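Search this site Search

Two hands, one desk organiser

Wagner Queiroz has strong opinions about thumbs. He'd been talking for a good ten minutes before I got my notebook open, mostly about why a gripper that looks clumsy on a spec sheet can be a joy to use, and he only stopped to ask if I wanted tea.

Queiroz looks after manipulation testing at Trultitz, where he and Bendik Strömberg have spent the months since November comparing end effectors in simulation. The task is small enough to describe in one breath: take a slab-shaped block, put it in a desk organiser, let go without knocking anything.

"People hear 'simulation' and think it's the easy bit," he says. "I love it! You can be wrong 858 times before lunch and the marble's still clean."

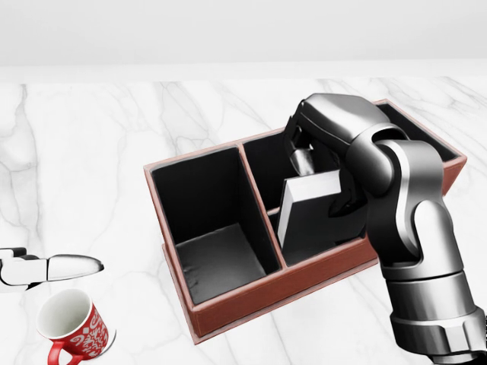

Strömberg writes the controllers, and he talks about them the way other people talk about their gardens. The two he's most excited about are called Drolbridge and Killano. Drolbridge plans the whole move up front, while Killano keeps correcting as it goes. Reaching over open counter, he says, they're hard to tell apart. "But get the block down between those black walls, with the gripper wrapped over the top of it, and you've got hardly any room for the fingers. That's where you find out what your controller is made of."

Each controller got 2,000 runs. Killano came out ahead on gentle releases, Drolbridge on speed, and neither man will pick a favourite – though Strömberg grins a bit when Killano comes up.
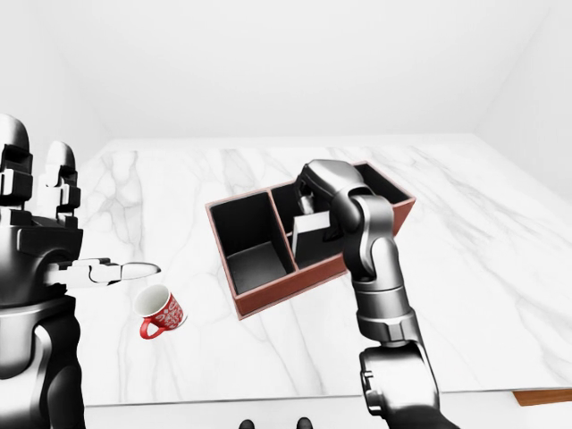 Right arm over the organiser, left thumb extended above the mug.

I asked why they'd bother with a many-fingered hand on the left when a simple gripper seems to do so well. Queiroz lit up.

"Because I want to know what it costs! Every extra joint is something to tune. If the hand is only ever going to hold a block, fine, give me two fingers and I'm happy. But a mug has a handle, it rolls, it's a completely different conversation."

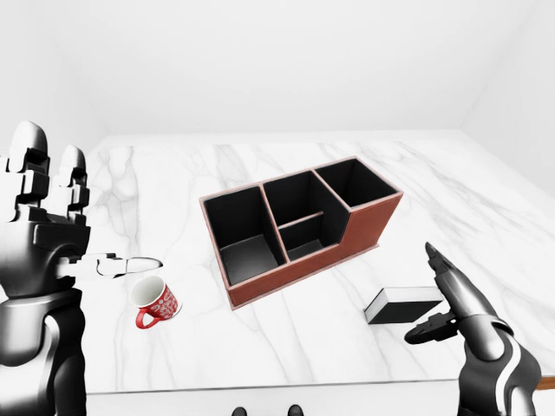 The mug trials are next on the list, and Strömberg has already set aside 658 starting poses for them. He's keen to try a second camera view too, as he reckons the arm hides too much of its own work once it's reaching in. "You're asking it to post a letter with its elbow in front of the slot," he says. "I'd be hopeless at that."

They disagree, cheerfully, about approach angles. Queiroz likes coming straight down from above. Strömberg would sooner follow the long side of the organiser and tip the block in late, and he drew me three versions of this on the back of a printout, each more colourful than the last.

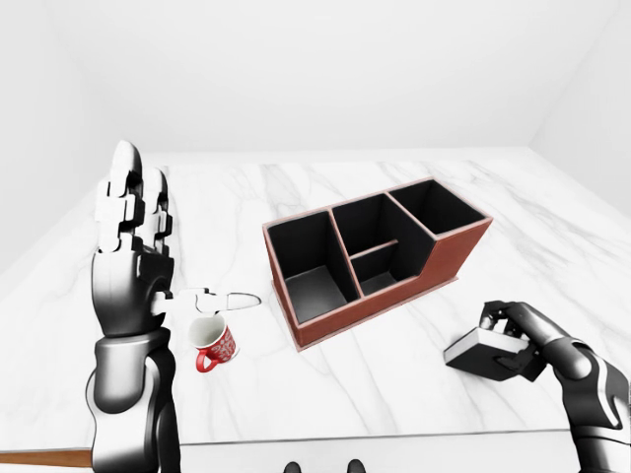
"What I'd really like is for someone to look at the grip before they look at the score," Queiroz told me as I was packing up. "Watch where the fingers are when it picks up. You'll learn heaps from that."

Then he was back at his desk, arguing with Strömberg about friction settings, and I let myself out.

Contact us | © Hodoroagă | Back to top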